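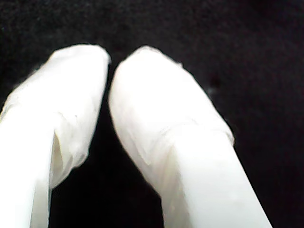 Workshop notebook – glue trials, February

3 min read

Started at 14 degrees in the workshop, which is too cold for hide glue, and I knew that before I began. Put the heater under the bench and left it until the thermometer by the door said 19. Carried on then.

The job is the Strickland chairs. Three of the back legs have come loose at the seat rail, and one has been mended before with something yellow and brittle that I take to be an old synthetic glue. Hide glue won't hold over that. All of it has to come off first, down to bare wood, and I spent most of the morning on one joint with warm vinegar and a blunt scraper. Vinegar softened it at the edges and did very little in the middle. The scraper did the rest. Štěpánka thinks I should try steam on the next one. I'm wary of steam near the veneer on the rail, but she has done more of these than I have.

Mixing

Granules soaked in cold water for the night, just covered. By morning they had swollen and taken up nearly all the water. Heated in the double pot to 60 and held there. The dial on the old pot reads high, so I went by the probe. First batch was too thick and strung off the brush like syrup. Added hot water a spoonful at a time until it ran off in a steady stream and broke into drops near the end.

Skuvano granules for this batch. We have half a bag of the Isow left and I want to use both on offcuts before deciding which goes on the chairs. The Isow smells stronger and gels sooner.

Test joints

Cut the test pieces from the beech left over from the bench repair. Lap joints, same overlap on all of them, surfaces planed and not sanded. Half warmed with the hot air gun before gluing, half left at room temperature. Marked in pencil on the end grain: S or I for the glue, W or C for warm or cold.

The cold ones were hard to close. By the time I had the second clamp on, the glue had started to skin, and the pieces dragged when I tried to shift them square. The warm ones slid into place and gave me enough time to check them with the square and nudge one over. I don't expect the cold joints to be much good but they'll stay in the test.

Squeeze-out cleaned off with a damp rag while it was still rubbery. Leave it till then. Wiping earlier only smears it into the grain and it shows under polish.

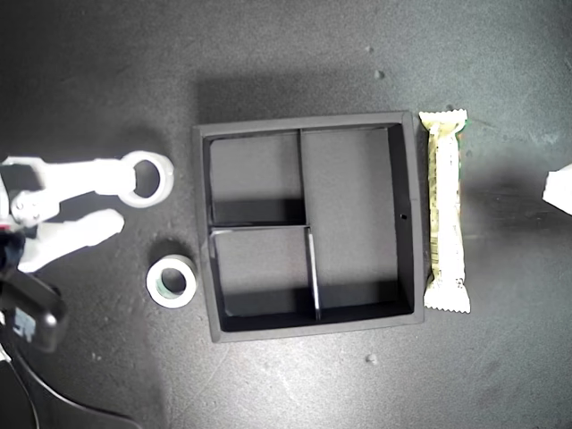 Breaking them

Bheki rigged the lever and hung the weights. We let everything cure for two full days first. One cold Skuvano joint let go cleanly along the glue line almost as soon as it was loaded, with a shiny face on both halves and no wood fibre pulled. Best of the warm ones took 312 newtons at the end of the lever and then the beech split beside the joint. Warm Isow was close behind and broke the same way.

So warming matters more than which bag it came out of. I'd still like to see a repeat in oak, as the chairs are oak and I only used beech because it was there.

To do

– Try steam on the second leg, on the inside face, with the veneer masked.
– Ask Amos if the band clamps are back from Hotosier.
– Replace the pot dial or put a label on it.
– Cut oak test pieces.
– Don't start before the room is warm.

Comments

Amos Tran: Band clamps are on the rack behind the door. One has a bent screw, use the other.

Reginald Rosenthal: Did you size the end grain on the tenons? I always give it a thin coat first and let that gel.

Štěpánka Gajdoš: Keep the steam to short bursts and have a dry cloth in your other hand. The yellow stuff goes soft quite suddenly.

Roscoe Iwasaki: What did the cold Isow ones break at? I can't find it in the notes.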